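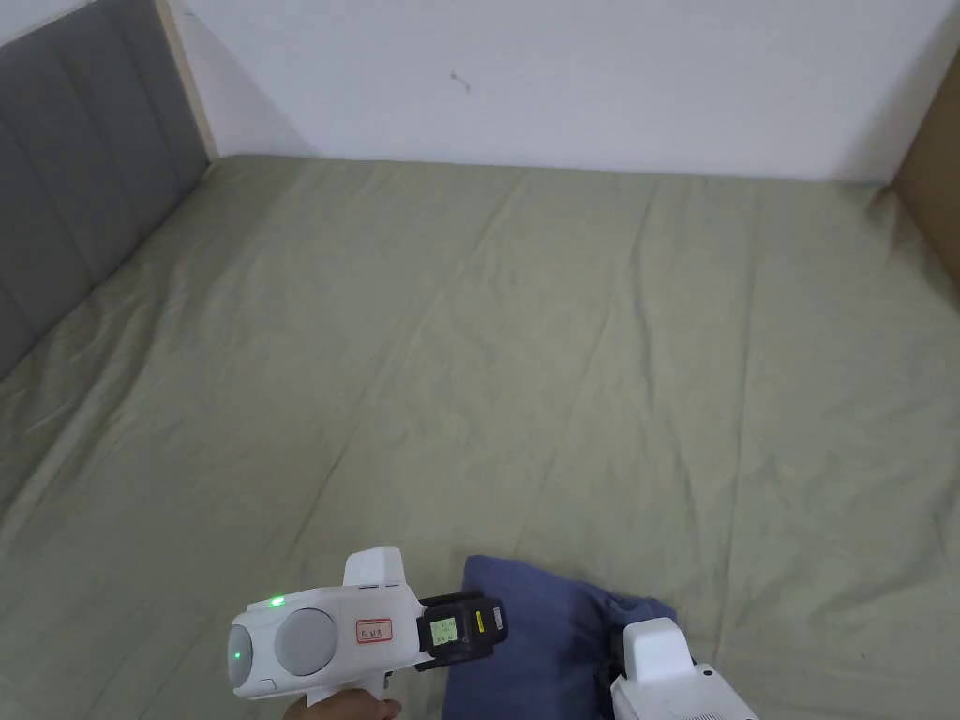

Hand-held gripper and navy cloth on a sage-green fitted sheet.

Review: Nustero Practice Guide for Hand-Held Gripper Recording, second edition
Tülin Bayram
7 November 2022

The second edition of the Nustero guide came out in July and runs to 34 pages, including the log templates. It covers two-handed recording of household tasks with hand-held grippers: setup, device checks, task rules, episode limits, rejection criteria and storage. It does not cover teleoperated arms. I have used it for garment work, mostly T-shirts and towels on beds, and this review is limited to that.

Setup and checks. Section 2 is the best part of the guide. Each gripper gets a label with a handwritten ID, and the same ID goes in the log before the first episode. The left and right units may not be swapped during a session, even if they are identical. The operator reads the status lights and any display on the unit at the start of each block and writes down what is shown. A block is limited to 15 minutes, after which both units are set down and the checks repeated. The first edition asked for checks once per session. The shorter interval costs time but makes it possible to discard one block when a unit drifts. Under the old rule I lost a whole session to a loose jaw pad.

Work surface. The guide requires a surface with a color clearly different from the garment, and accepts bedding. Wrinkles in the sheet are allowed as long as the sheet does not move with the garment. Background objects may stay if they do not touch the work area, but they have to remain in place for the entire block. Printed packaging is permitted. I would have expected a stricter rule on readable text, and the Westine house rules do have one. The guide gives no argument for leaving it out.

Grasp rules. Section 4 defines three states for cloth: resting, held and tensioned. The definitions are usable. "Tensioned" means that the top edge between the two jaws is close to straight while the rest of the garment hangs under its own weight. Pulling past that point is a fault. A shirt stretched until the collar deforms teaches a grasp force that is wrong for every thinner fabric. The guide also says that fingers must not touch the cloth once an episode has started, and that the base of the gripper may not be used to pin fabric against the bed. The second rule is easy to break without noticing. Low grasps near a flat surface bring the housings close together, with cloth between them, and the operator often can't tell which part of the device is doing the work. The guide should have included a way to check this in review. It only says "avoid."

Episode length. The limit is 60 seconds per episode, with no minimum. It is adequate for a towel. For a long-sleeved shirt it forces a choice between hurrying and splitting the fold into two episodes, and the splitting procedure in the appendix is poorly written. Step numbers refer to a table that was removed. Barrera sells a checklist card for the same job that handles splits correctly, but the card has no rejection criteria at all.

Rejection criteria. An episode is rejected for a dropped corner, a bare-hand touch, a camera blocked by cloth, or a missing log entry. A failed grasp followed by a clean second attempt is kept and tagged. I agree with this. Deleting recoveries leaves a record in which nothing ever slips.
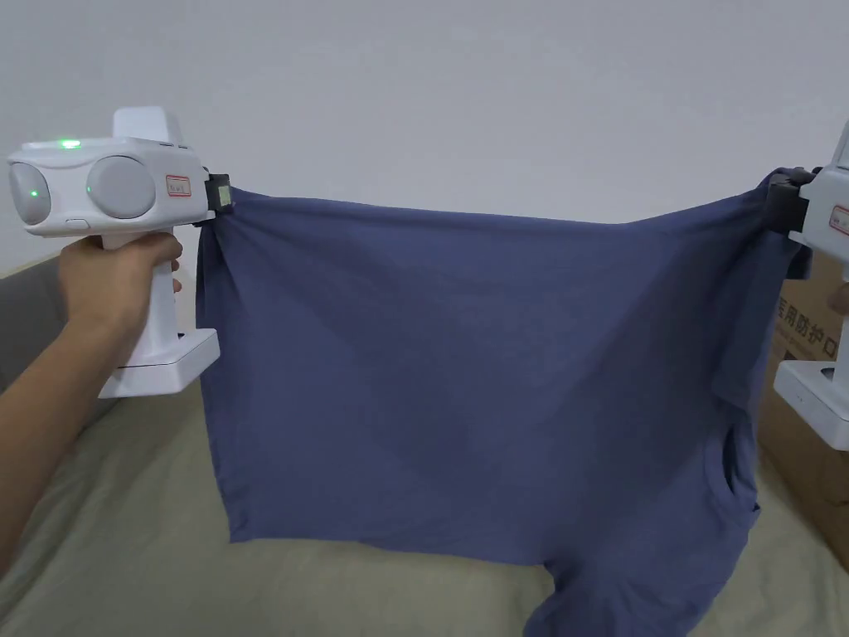

Kittipong Rojanasak: I agree on recoveries but not on dropped corners. We went through over 2,000 garment episodes at Anmont and the dropped corners were worth keeping, provided the operator picked the corner up again with the gripper. Under the Nustero wording they are thrown out and a missed grasp is kept, and for cloth I don't see a useful line between the two. We changed our local rule and added a separate tag.

I had read the dropped-corner rule as applying only when the episode ends in that state — the text can be taken either way. Section 6 should be reworded. Until then, a local tag is a reasonable fix, and it should be stated in the header of the log so that whoever merges the data can filter on it.

Storage and consent. Section 7 is short. Recording in a private home requires written consent from every adult who lives there, and family photos, mail and screens have to be removed or covered. Hands and forearms may appear. Retention periods are left to the organization.

Log templates. Plain and legible, with enough space for IDs. The block sheet has no field for the garment's fabric, so I write it in the margin. The digital version has the same omission.

Verdict. Recommended for teams starting garment recording, with two changes: replace the splitting procedure and settle the dropped-corner wording locally before the first block. Teams already on the first edition should adopt Section 2 at once. The remaining sections can wait for the next revision of their own rules.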